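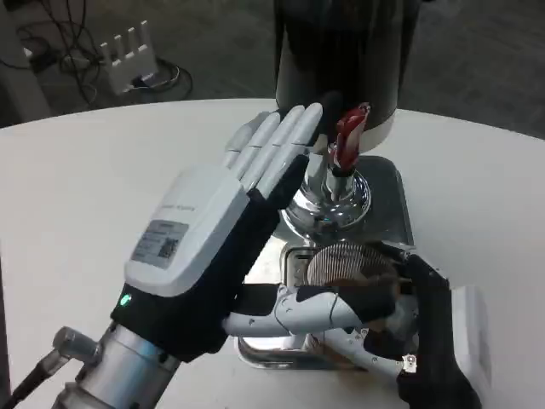

Robots in Service – Notes to go with our visit to the Jiltcombe open day

Okay everybody, these are my notes from the demo hall, typed up so you can stop borrowing each other's. They cover the drinks station only. The warehouse carts get their own handout in August.

What we went to see

Erus had a humanoid working at a drink dispenser, with two hands and one cup. I know a lot of you wanted to run straight to the big arms next door (I saw you!), but I kept dragging us back to this one. Serving a drink is a lovely problem. You've got a machine built for people, a lever meant for a human hand, and a cup that is very easy to squash.

Two hands, two jobs

The right hand had the cup. It curled around it at the base of the machine, under the spout. The left hand was up in front of the dispenser with its fingers straight and close together. Think about how you do this at home – one hand keeps the cup steady and the other deals with the machine, and you never plan it. A robot has to have it planned, or learned, and the two arms have to agree on the timing. We call that bimanual coordination, and yes, you need to be able to spell it.

Grip

Remember the squeeze demo with the bathroom scale? Same idea. Too little force and the cup slips, too much and it folds. In your notebooks I'd like a rough sketch of one finger, with every joint marked, and a sentence or two on why a finger made of segments can wrap around a round thing when a flat clamp can't do it nearly as well. The ridges on the side of the cup are worth thinking about too. Do they help the grip or make it harder? I go back and forth on this one myself.

The lever

Go back to what we said about torque. The farther out you push on a lever, the less force you need, but the more distance you have to travel. Now put a hand on the end of a long arm and ask where you'd want it to push. Somebody asked at the open day whether you could just swap in a button, and of course you could! But then you've changed the machine to suit the robot, and half of Erus's talk was about leaving the machine alone.

For next time

Read the Dinomville handout, sections 2 and 8. Skip the math box unless you like that sort of thing.

Write 200 words on one kitchen job that needs both hands. Tell me what each hand does and when they have to wait for each other. If you get carried away, please stop at 500 – I do read all of them.

The Mwakalinga group is presenting first, so have your slides in the shared folder before class.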